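Nilunau Shelf Bench -- two-arm simulation package

Clokberg Robotics Software / Products / Simulation packages / Nilunau Shelf Bench
Page last updated: February 6, 2023

The Nilunau Shelf Bench is a ready simulation package for teams that develop shelf handling with two robot arms. You receive a complete bench model: the table, both arms with their grippers, the cables, the open shelf unit, the room and a set of small containers with colored caps. After installation you can start a first run on the same day, without building a single part of the scene yourself.

We made the package for people who already know what they want to test but do not want to spend the first month with modeling. Typical users are small development groups, university laboratories and integrators who must show a customer how a shelf task could work before the hardware is ordered.

What is in the package

The bench model with 2 arms. Both arms can be commanded separately or together. Each arm has its own base plate and you can move the plates along the table edge in the scene editor.

The gripper model. The green fingers are modeled as open triangular frames. Finger opening, closing speed and contact force are set in one settings file. If you have your own finger shape, you can load it in place of ours. Please check the mesh before loading -- a mesh that is not closed will give bad contact results.

The shelf model. The height of the shelf board can be changed, and there are letter tags on the front post so that a position can be named in a task script. For example, "board at C" is a valid command.

The object library. It contains 156 objects for shelf work, mainly bottles, jars and boxes. Weight, friction and cap color are editable for all of them.

The task scripts. There are 123 prepared scripts, sorted from very easy (move one arm to the front of the shelf and return) to difficult (take a container from behind another one). The scripts are plain text and have comments.

Views and lighting

One scene can be rendered from as many viewpoints as your computer can carry. We deliver side views at table height and high views from above, and each one can be saved with its own lens setting. The direction of the light is also free. Many users leave the strong shadows switched on during training, so that their vision software learns to live with them. With the soft light preset the shadows become weaker and rendering is faster.

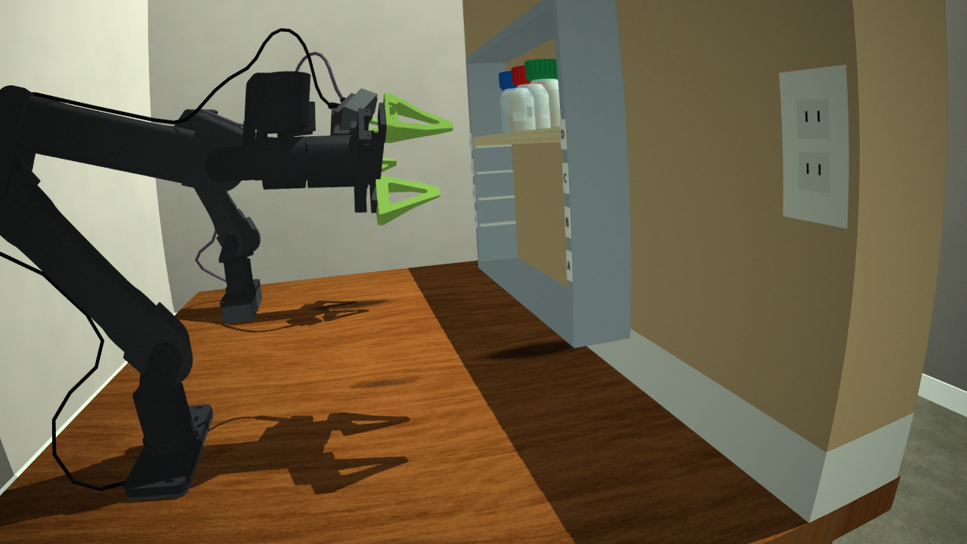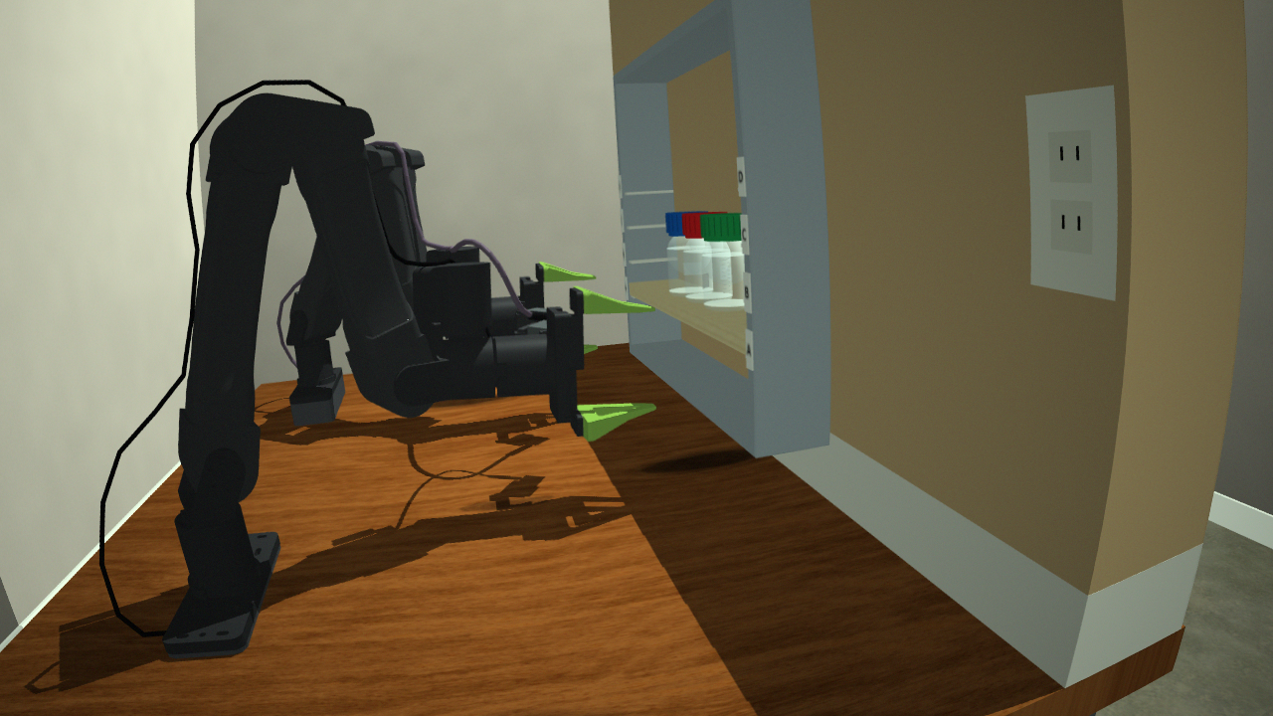
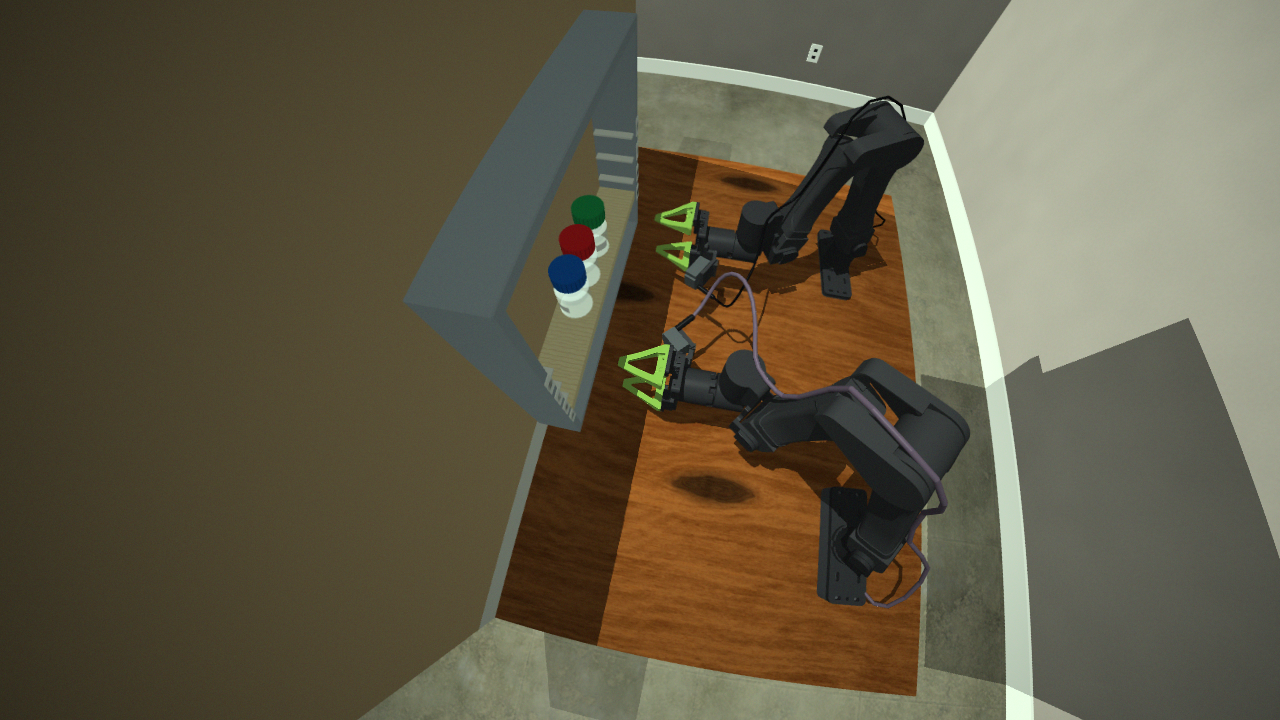
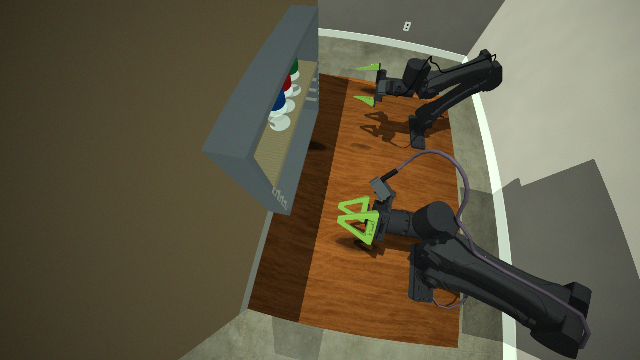
Nilunau Shelf Bench, rendered views with both arms, the shelf unit and the green gripper fingers.

Working with the board height

The board height is the setting our users change most. With a high board the arm must stretch and the wrist has less freedom, and with a low board the forearm can come too near to the table. Both cases should be tested before you decide on a real shelf. The script "board_sweep" goes through all positions one after another and writes the result of each run in a table, which opens in any spreadsheet program.

Cables

In version 2 the cables are simulated and not only drawn. They bend with the arm and they can touch the shelf or the other arm. This costs computing time. If your task does not come near the limits of the joints, you can set the cables to "visual only" and the run will be clearly faster. We recommend to switch them on again for the last check.

What the package does not do

It does not replace a safety assessment of the real cell. It does not model liquid inside the bottles; the content is treated as a fixed weight. Soft packaging like bags is also not included, and we have no date for it yet.

Requirements

A desktop computer with a separate graphics card is needed. Linux is supported completely. On Windows the package runs, but the cable simulation is still marked as a test function there. An internet connection is necessary only for the license activation.

License and price

Single workstation license, one year of updates included: 477 euros
Schools and universities: please ask for the teaching license
Additional object sets: on request

After the year is over the software continues to work. You only stop receiving updates.

From a user

"We used the Shelf Bench at Ackermann for the planning of a small parts station. Our main question was if two arms can work at one shelf without waiting for each other all the time. The scripts gave us a good start, although we had to write the timing part ourselves. I would wish for a better manual for the scene editor. The support answered my questions quickly and in detail."
Gerd Kramer, Ackermann

The scene editor chapter of the manual was written new in January and is part of the current download.

Related products

Grenham Drawer Bench -- the same two arms in front of a drawer cabinet
Grenham Object Set -- additional containers and tools for all benches
Clokberg Script Recorder -- records a manual movement and saves it as a task script

Questions before you order

Please write to us with a short description of your task, the size of your objects and the type of arm you plan to use. A trial license for the Shelf Bench is available -- it has all functions, but saved runs carry a trial mark. For offers with more than one workstation we need the full company address and the name of the person who will manage the licenses.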